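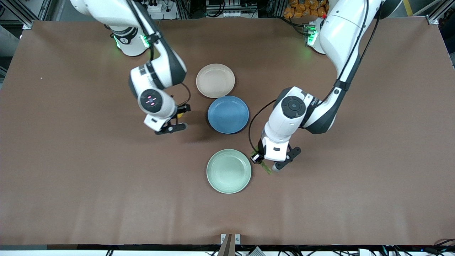 FOR RELEASE MAY 4, 2021

Mendevell publishes gripper and controller comparison, and declines to name a winner

PIRA — Mendevell, an independent test shop for small-parts and food-service automation, today published the results of a side-by-side trial of two parallel grippers and two motion controllers on a two-arm tabletop cell. The report is free to read. It will disappoint anyone hoping for a ranking.

The trial was paid for by Mendevell out of its own budget. No supplier saw the numbers before publication. Two suppliers asked to, and were told no.

"We get a brochure a week that says a gripper handles anything," said Ginette Marty, who runs the test program. "Then we put a dinner plate under it. I would like the brochures to start with the dinner plate."

What was tested

The cell uses two white arms mounted at the back of a table with a matte brown covering. Each arm carries a two-finger parallel gripper. The task set was built around round plates with raised rims, in cream, blue and green, some set apart and some overlapping, plus a group of light, thin items that stand in for garnish and leaves.

Gripper A is a stock unit with hard black fingers. Gripper B, supplied through the distributor Leclerc, has the same stroke and a softer pad on the inside of each finger. Both were run first on Controller 1, the unit that shipped with the arms, and then on Controller 2, a Rokau unit sold as a drop-in upgrade for contact tasks.

Each pairing of gripper and controller made 100 attempts at lifting a single plate by the rim, 100 attempts at separating two overlapping plates, and 100 attempts at picking up a thin item and laying it on a plate. Plates were reset by hand between attempts, inside a taped outline that was peeled off before each run. A pick counted only if the item was still held at the end of the move. A plate that was dragged, dropped or turned over was scored as a failure, including when it ended up in the right place.

What the numbers say

On single plates, all four pairings did well enough that Mendevell does not consider the differences worth a purchase order. This is the task most often shown at trade events. Buyers should ask to see something else.

Overlapping plates were another matter. The best pairing, Gripper B on Controller 2, separated the plates cleanly in 63 of its 100 attempts. Every other pairing did worse. The usual fault was a finger landing on the lower rim and pushing both plates along the table together. Softer pads helped a little once the finger was in the right place. They did nothing to get it there.

"People want me to say the new controller fixed it," said Omid Ghasemi, who wrote the test scripts and ran most of the attempts. "It made the misses gentler. A gentle miss is still a miss, and I still had to walk over and put the plates back."

Thin items gave the least clear result. Gripper A, the cheaper unit, held flat strips more reliably than Gripper B, whose pads tended to fold them. With the softer, leafier pieces the order reversed. Mendevell has printed both tables in full and does not offer an average of the two, which would describe no job that anyone has.

About the controller claim

Sales material for Controller 2 describes it as a drop-in part. In this trial it was not. Fitting it took two working days, most of which went to cable routing at the wrists and to a stop signal that the two arms did not agree on. The first set of attempts was thrown out after the left arm began each move slightly later than the right one. The discarded data is included in the appendix, marked as such.

Mendevell put these points to the distributor in April. The reply is printed in the report without edits. It states that the fitting time was longer than other customers have seen, and that a newer setup guide is on its way. Mendevell has asked for the guide and will add a note to the report when it comes.

Rizal Hutapea, who handled the wiring, takes a narrower view. "I don't think it's a bad controller," he said. "I think the words on the box were written by someone who has never had to unplug the old one."

What the trial does not show

The report gives more space than is usual to its own limits, and readers are asked to look at that section before quoting any figure.

All attempts were made on one table, with one surface. A slicker surface would let plates slide more, and a rubber mat might flatter every gripper in the trial. The plates were light. Nothing was greasy or wet. One person ran most of the attempts, and he got better at resetting the plates as the weeks went on, so later runs may have had it slightly easier. The order of the runs was not shuffled. It should have been, and will be next time.

The arms were driven from fixed scripts with a small correction from an overhead view. The trial says nothing about learned control or operation by a person at a distance, and should not be used as evidence for or against either.

Finally, 100 attempts per task is not a large number. A kitchen line that handles 2000 plates in a shift would get through Mendevell's whole test set before the first break. A failure that turns up once in several hundred picks could easily have been missed here, and that is the kind of failure that stops a line.

"I argued for holding the report back until we had more runs," said Beatrice Tanui, who checked the statistics. "I lost that argument. What I got in exchange was a paragraph on the first page saying how wide the error bars are. Please read it."

Advice to buyers

Mendevell does not sell or install equipment and does not recommend brands. It does suggest that anyone looking at a gripper for tableware bring their own plates to the demonstration and ask for the overlapping case first. Ask how many attempts the quoted success rate is based on, and who reset the table. If a supplier gives a rate with no count behind it, treat it as an opinion.

For shops that already own hard-fingered grippers and mostly move single plates, the trial found no reason to replace them.

Next steps

A second round is planned with the same arms and a wrist-mounted camera on each side, to see whether a closer view of the rim does more for overlapping plates than a change of fingers did. Amedeo Pace will lead that work. He expects the cameras to help and has agreed to write down by how much before the runs begin, so that the guess can be printed next to the result.

Suppliers may submit grippers for the second round. Units must be stock items bought or loaned at list specification. Specially tuned samples will be sent back at the sender's cost. Suppliers will be told their own results on the day of publication — the same day as everyone else.

Availability

The full report, the scoring sheet, the scripts and the raw attempt logs, including the discarded set, can be requested from the Mendevell press desk at no charge. Requests for a shorter version with a recommended product will be answered with the full version.

Press contact: Ginette Marty, Test Program, Mendevell, Pira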